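4. Reach and grip checks in the simulator

Do this section before you power the real arms. The Nomo build has two arms on one body, and most of the trouble people in the Ornville shop have had came from skipping straight to hardware. Passing in the simulator proves less than the forum posts claim. Failing in it is still worth knowing.

You need the Mansour room file loaded and both grippers calibrated as in section 3.

4.1 Load the room and set speed to 80 percent. The default is 200, and I have no idea who that default is for.

4.2 Home both arms. If one comes up mirrored, the joint signs in your config are swapped. Fix the config file. Do not patch it with an offset in the control panel, as the offset is lost at the next restart.

4.3 Jog the left arm out over the long cabinet top and stop with the fingers closed. Leave the twisted ornament alone for now. Jog the right arm to the window and hold the gripper upright with the fingers slightly parted, near the black bar that crosses the glass. 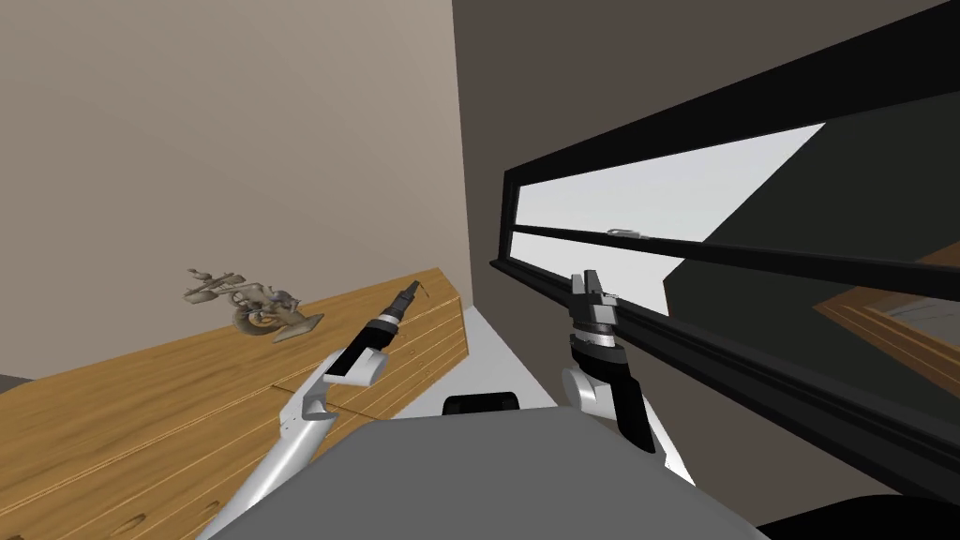 4.4 Run the clearance report. It should list no contact between either arm and the body.

Caution: The report only knows about shapes that are in the room file. Your own shelf, lamp and power cords are not in there. A clean report is no reason to stand within reach of a live arm.

4.5 Switch to the wrist view and open the fingers wide. Load the key object, the one with the beaded chain. Check that the chain hangs straight down and that the gap between the fingers is clear on both sides before you send a close command.

Note: The Boltgate add-on offers to choose the grip point for you. Guilan Kang ran it 227 times on our shop machine and kept the logs, and after reading them I turned it off. It likes the chain, and I don't trust any grip on a chain. Set the point on the key itself by hand. 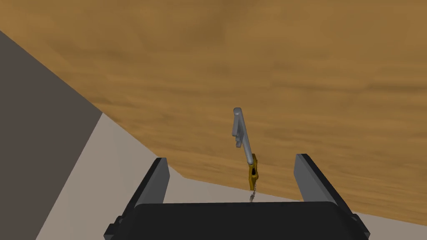 Close at the slowest setting and watch the force readout while you do it. A sudden jump to full force usually means the collision shapes overlap, so stop, open the fingers and reload the object. If the readout stays flat at zero with the fingers shut, check that contact sensing is turned on for both of them — the setting is per finger, and it resets when you change rooms.

4.6 Repeat the close 2 more times without moving the wrist. If the results differ, write down all of them. Don't keep the one you like.

4.7 Save the session under a new name. The save button overwrites the room file without asking. This was reported and marked fixed in June 2026, but it still happens on our copy.

Note: Chains in particular behave better in software than on a bench. Treat any grip setting you found here as a starting guess, and expect to redo it in section 5 with the real gripper and a key you don't mind scratching.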